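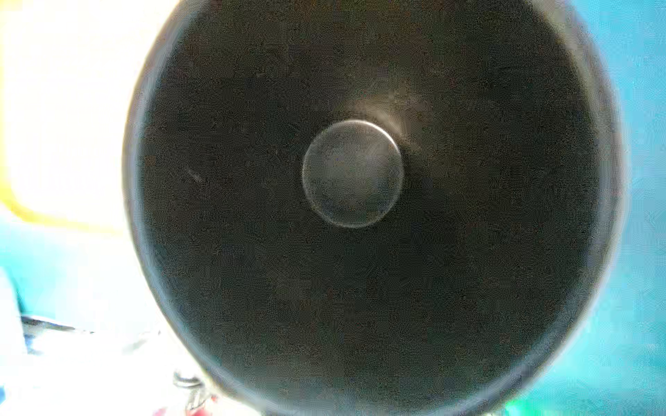

Issue 134, page 6

Looking for a few good road people (Halton to Skerkville and back)

Hi again, everybody! If you've been reading my trip reports for a while you know I've been threatening to do the long loop out of Halton for years, and this September I'm finally doing it. I've got a van, a map with coffee on it, and three empty seats. I'd love to fill them with readers.

So consider this an open call. The loop is 2,000 miles, mostly on two-lane roads, and I'm giving it three weeks so we can stop whenever something looks good. We start in Halton, cut west to the old mining town at Tustum (there's a hotel there with a bar I've wanted to sit in since I was a kid), spend four nights near the Romaniuk hot springs, and then follow the river up to Skerkville. Coming home we take the north road, weather permitting. If it snows early on the pass we take the boring road and eat more pie.

You don't need to be an expert at anything. I need people who can get up at 5:30 a.m. for wildlife and still be pleasant company at supper. If you can drive a big van, even better, because Aicha and I would like to look out the window once in a while!

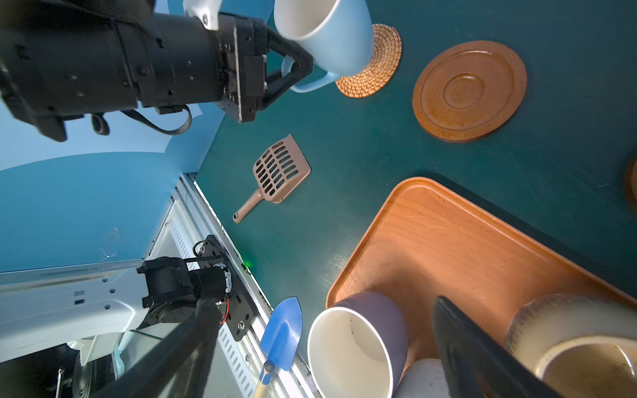 Words by Said Fahmy, Travel Editor and Chief Driver

Okay, money. This isn't a paid job and it isn't a tour either. We split gas, campsites and groceries evenly. Your share of the shared kitty comes to $353, paid before we leave, and whatever is left over gets handed back in Halton. The two hotel nights (Tustum and Skerkville) are on your own dime, and so are restaurant meals. I pay for the van, the insurance and the oil it drinks.

Each person who comes along writes one piece for these pages and lets us use a dozen or so of their photos. It can be funny, it can be grumpy, it can be all about birds. Aicha Kettani edits everything and she's gentle, I promise. She took my 206 pictures of the same elk last year and got me down to four without hurting my feelings (much).

Bring your own tent and sleeping bag, and boots you've already broken in. Nights at the springs get down near freezing even in September. One duffel and one day pack per person, please, the van only looks big from the outside.
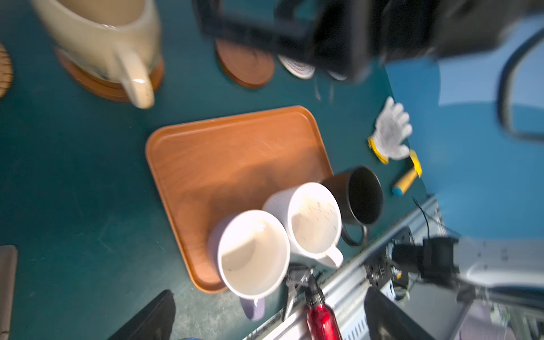 How to throw your hat in

Send me a note through the contact page by the end of June. Tell me where you've been, where you wish you'd been, whether you drive, and anything you can't eat. You have to be 21 or over on account of the van insurance. Aicha and I will call everyone on the short list in July, and we'll have the final three picked before August so folks can ask for time off.

Couples and friends are welcome to apply together, just say so in the note.

14 shares | 3 comments

Marlene: Do you take retirees? I'm 71 and I out-hike my grandkids.

Said: Marlene, yes, please write in!

dustyroads: Is the road into the springs paved now? It took my muffler last time.

Recent posts
Four Elk, One Morning
Where We Ate in Halton
Packing for Cold Nights
The Bridge at Skerkville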